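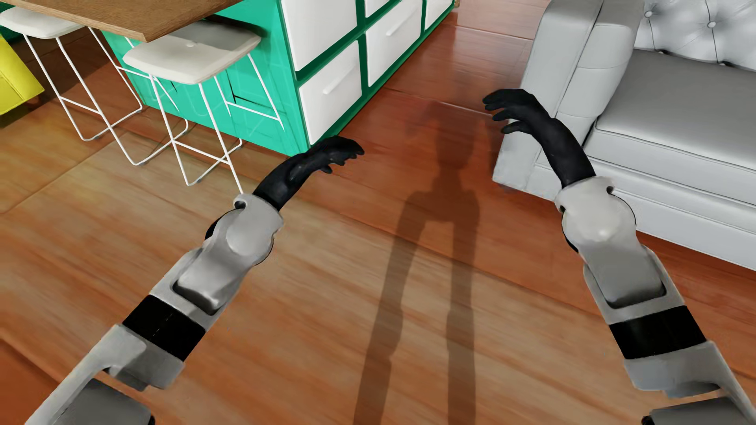
Meron Tsegaye
Simulation und Datenerzeugung, Projekt Velby

Velby Sim-Handbuch, Abschnitt 4: Wohnraumszene einrichten und Demonstrationen aufzeichnen

Stand Juli. Setzt Abschnitt 3 voraus (Installation, Lizenzserver, Grafiktreiber). Wer die alte Szene noch hat: löschen, nicht überschreiben. Die Materialpfade haben sich geändert.

4.1 Worum es geht

Wir trainieren die Politik für den Oberkörper komplett in der Simulation und prüfen erst danach am echten Gerät. Gerendert wird aus der Kopfkamera des Humanoiden, Blick leicht nach unten, beide Unterarme im Bild. Grundraum ist der Wohnraum mit Kücheninsel und Sofa. Aus dem werden alle Varianten abgeleitet: andere Böden, andere Farben, anderes Licht. Geometrie bleibt gleich.

Methode in Kurzform: wenige Demonstrationen per Teleoperation, dann automatisch vervielfältigt, dann aussortiert. Pro Aufgabe 40 Demonstrationen von Hand. Weniger ging bei uns schief, siehe 4.7.

4.2 Vorbereitung

1. Rechner starten, Renderdienst Gemix hochfahren. Warten bis der Status auf »bereit« steht. Dauert beim ersten Mal länger, Shader werden übersetzt.

2. Port 2203 freigeben. Ohne den Port läuft die Szene zwar, aber die Teleoperation bekommt keine Gelenkdaten. Fehlermeldung gibt es keine.

3. Arbeitsverzeichnis anlegen. Keine Umlaute, keine Leerzeichen im Pfad.

4. Szenenpaket Hartono entpacken. Unterordner nicht umbenennen.

5. Robotermodell laden, Variante »beide Arme, fünfter Stand«. Der vierte Stand hat vertauschte Handgelenkgrenzen rechts. Bitte nicht mehr verwenden, auch nicht zum schnell mal testen.

Hinweis: Wer auf dem gemeinsamen Rechner arbeitet, trägt sich vorher in die Liste ein. Donnerstag ab Mittag ist der Rechner für Wulan Ginting reserviert (Nachtraining).

4.3 Szene laden und Startpose setzen

1. Szene öffnen, Variante »Basis« wählen.

2. Roboter auf den Startpunkt setzen: freie Bodenfläche, Blick zum Durchgang zwischen Insel und Sofa. Koordinaten stehen in der Startdatei, nicht von Hand schieben.

3. Startpose laden. Beide Unterarme kommen von unten ins Bild, nach innen gewinkelt. Rechte Hand etwas höher als die linke. Finger locker gebeugt, keine Faust.

4. Kamerabild prüfen. Beide Hände müssen vollständig sichtbar sein. Fehlt eine Fingerspitze, stimmt die Kopfneigung nicht – Wert zurücksetzen, nicht nachregeln.

5. Physik erst jetzt einschalten. Vorher sackt der Roboter in die Kniee und die Startpose ist hin.

ACHTUNG: Bei eingeschalteter Physik niemals den Startpunkt ändern. Der Roboter wird dann in die Möbel gesetzt und die Kollisionsauflösung schleudert ihn aus dem Raum. Szene neu laden hilft, ungesicherte Aufnahmen sind weg.

4.4 Licht und Schatten

Wird gern übersprungen. Bitte nicht.

Der Schatten des Roboters fällt in der Basisvariante nach vorn auf den Boden, lang, zwischen den Armen durch. Kopf, Rumpf, beide Beine erkennbar. Soll so sein. Die Politik muss lernen, den eigenen Schatten zu ignorieren, und das lernt sie nur, wenn er in den Daten vorkommt.

1. Hauptlicht auf »gerichtet« stellen. Höhe aus der Startdatei übernehmen.

2. Schattenauflösung auf »hoch«. Bei »mittel« flimmern die Kanten, das Netz hängt sich daran auf.

3. Bodenreflexion einschalten. Der Boden glänzt dann leicht. Bei matten Böden (Variantenliste, Spalte »Belag«) wieder aus.

4. Ein Probebild rendern und mit dem Referenzbild vergleichen. Abweichung im Ton ist ok. Abweichung in der Schattenrichtung nicht.

Hinweis: Auf rötlichen Dielen wirkt der Schatten schwächer als auf hellen. Kein Fehler. Nicht am Licht drehen.

Hinweis 2: Schwarze Hände auf dunklem Schatten sind für die Segmentierung der schlimmste Fall. Deshalb im Probelauf beide Hände einmal langsam durch den Schattenbereich führen und die Maske mitlaufen lassen. Reisst die Maske ab: Segmentierung neu starten, dann nochmal.

4.5 Teleoperation kalibrieren

1. Handschuhe von Sekero anlegen, zuerst links. Reihenfolge ist im Treiber fest verdrahtet.

2. Hände flach, Handflächen nach unten, ruhig halten. Nullpunkt setzen.

3. Finger einzeln beugen, Daumen zuletzt. Auf dem Monitor muss jeweils nur ein Finger folgen. Folgen zwei, Handschuh neu anlegen.

4. Handgelenk über den vollen Weg kippen. Anschlag wird rot angezeigt. Bei Rot sofort zurück, nicht dagegen drücken.

5. Arme in die Startpose führen und die Kopplung einschalten. Der Sprung beim Einschalten soll klein sein. Großer Sprung = Nullpunkt falsch, zurück zu Schritt 2.

VORSICHT: Kopplung immer ausschalten, bevor die Handschuhe abgelegt werden. Sonst zeichnet das System weiter auf und die Demonstration endet mit wildem Gefuchtel. Solche Dateien sind schon im Training gelandet, das hat uns eine Woche gekostet.

4.6 Demonstrationen aufzeichnen

1. Aufgabe aus der Liste wählen (Greifen, Ablegen, Schublade, Übergabe links/rechts). Eine Aufgabe pro Sitzung.

2. Aufnahme starten, kurz stillhalten. Die ersten Bilder dienen als Anker für den Zeitabgleich.

3. Aufgabe zügig, aber ohne Hast ausführen. Keine Korrekturbewegungen in der Luft. Lieber abbrechen.

4. Am Ende zurück in die Startpose, wieder kurz stillhalten, Aufnahme stoppen.

5. Bewerten: gut / brauchbar / weg. »Brauchbar« nur mit Kommentar. Ohne Kommentar wird beim Import wie »weg« behandelt.

6. Nach jeweils zehn Aufnahmen speichern und Nullpunkt kontrollieren. Die Handschuhe driften.

Hinweis zu Schubladen: Griffe nur von vorn anfahren. Seitliches Einhaken klappt in der Simulation wunderbar und am echten Gerät gar nicht.

Hinweis zum Sofa: Das Polster ist im Modell starr. Aufgaben mit Kontakt zum Polster (Kissen, Decke) sind in diesem Stand gesperrt. Kommt mit dem nächsten Szenenpaket.

4.7 Vervielfältigen und aussortieren

1. Alle mit »gut« bewerteten Aufnahmen auswählen. »Brauchbar« nur dazunehmen, wenn sonst die 40 nicht erreicht werden.

2. Variantenzahl auf 64 pro Demonstration stellen. Mehr bringt nach unseren Läufen nichts, kostet nur Platz.

3. Variieren lassen: Bodenbelag, Möbelfarben, Lichtfarbe, Objektlage. Nicht variieren: Kamerahöhe, Armfarbe, Reibung der Finger.

4. Lauf starten. Über Nacht, der Rechner ist sonst für alle blockiert.

5. Ergebnis filtern. Automatisch raus fliegt alles mit Durchdringung von Hand und Möbel, außerdem alles, wo das Objekt am Ende nicht am Ziel liegt.

6. Stichprobe von Hand ansehen. 22 Clips pro Aufgabe, quer durch die Varianten.

Zum Vergleich, aus unseren eigenen Läufen: Mit halb so vielen Demonstrationen griff die Politik bei bekannten Böden ordentlich und bei neuen Böden daneben, meist zu kurz. Ohne Schatten im Training blieb die linke Hand über dem Schattenrand stehen. Mit vollem Satz trat beides nicht mehr auf. Auswertung dazu liegt bei Wulan Ginting.

4.8 Häufige Fehler

Hände fehlen im Bild: Kopfneigung zurücksetzen, Schritt 4 in 4.3.

Boden rendert schwarz: Materialpfad falsch, Paket neu entpacken.

Arme zittern in der Startpose: Zeitschritt zu groß. Vorgabewert laden. Bleibt es dabei, alter Modellstand geladen.

Finger durchdringen den Schubladengriff: Kollisionsnetz der Hand ist aus. Im Reiter »Kontakt« einschalten, Szene neu laden.

Teleoperation reagiert nicht: Port, siehe 4.2. Dann Handschuhakku. Dann erst fragen.

Schatten zeigt in die falsche Richtung: Variante wurde über »Basis« gespeichert. Basis aus dem Paket wiederherstellen und die eigene Variante unter neuem Namen ablgen.

Weiter mit Abschnitt 5: Training starten und Prüfpunkte sichern.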